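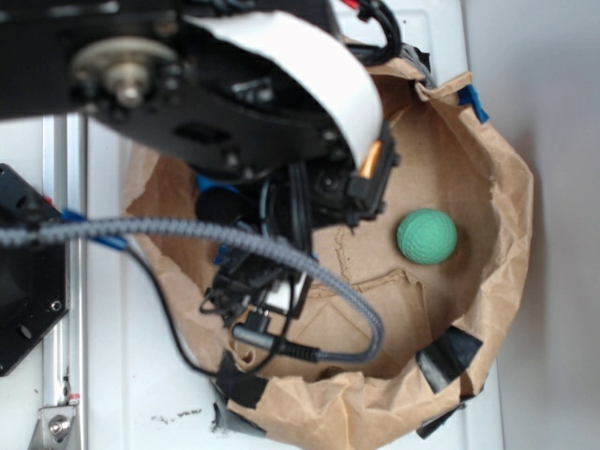 *Arm, bag, green foam ball. Bagging trial at our Platmont building.*

27 August 2020

I pack orders for a living. I've done it at the Platmont warehouse long enough to have outlasted two conveyor systems and a voice-picking headset that could not understand anyone with a cold. So when Dalis, the company that owns us, announced it was looking at robot arms for the small-goods benches, I figured I'd write down what I think before somebody in a fleece vest tells me what I think.

The project is called Drirnemel. I don't know what it means and the slides didn't say. The outfit building it is Baidoo, and they have a bench in the old returns area. We're allowed to go look on our breaks, which I've done more than most.

What you see over there is an arm going into a paper bag. The bag's rim is folded out flat and taped so it stays open. If you have ever bagged orders in a hurry you already know my first complaint. Our bags don't arrive like that. They come in a flat bale, they stick together in damp weather, and one in every handful has a bottom that wasn't glued right. Opening the bag is half the job. Putting a ball in it or taking a ball out of it is the other half, and a foam ball is a friendly thing to practice on. Try a bottle of shampoo with a loose cap. Try a card of earrings.

To be fair, I asked about this, and the answer I got was that you start with one piece of the problem and add the rest later. Fine. I believe that's how it's done. But the slides didn't show one piece of the problem. The slides said "up to 397 bags per shift, per station," with a little green arrow pointing up. I'd like to know what's in those bags, who opened them, and who was standing next to the station when it hit that number.

My guess is that it was one of us, because of what happened with the label machine. Before the label machine, I stuck labels on. After the label machine, I cleared jams, changed rolls, wiped the sensor, and stuck labels on whatever it missed. My title didn't change and neither did my pay. The rate went up, though, since the machine was "doing the labels." Our building shipped 2164 orders on its best day last December, and the thank-you email mentioned the label machine in the first line.

That's what I expect from the arm too. I don't think it takes my job next year. I think it takes the part of my job that I can do while thinking about supper, and leaves me the crushed boxes and the leaks and the odd shapes, all day, at a pace somebody worked out from a slide. People who haven't done bench work tend to assume the boring part is the bad part. For me the easy bags are when my shoulders come down. Take those away and a ten-hour shift is a different animal.

There are 17 of us on the small-goods benches. The plan, as of the last meeting, is that 6 of us get "trained up" as station attendants. I asked what the training was. It's a half day. I asked what happens to everybody else and was told no decisions had been made, and maybe that's even true.

I'm not against the thing. My wrists are bad and I would happily hand over the reaching and twisting, especially the bottom-of-the-bag stuff, where you're in up to the elbow feeling for whatever slid into the corner. If they'd come to the benches first and asked which motions hurt, I'd have given them a list. Nobody did. They asked the supervisors which motions were slow.

So here's what I put in the comment box, for what it's worth:

- Run it for a month on real orders with real bags, and let us see the log of every time a person had to step in.
- Don't change the rate during the trial.
- If tending the station is a new job, write it down as one and pay it as one.

No reply yet. The next meeting got moved, and the bench in returns was still set up when I clocked out.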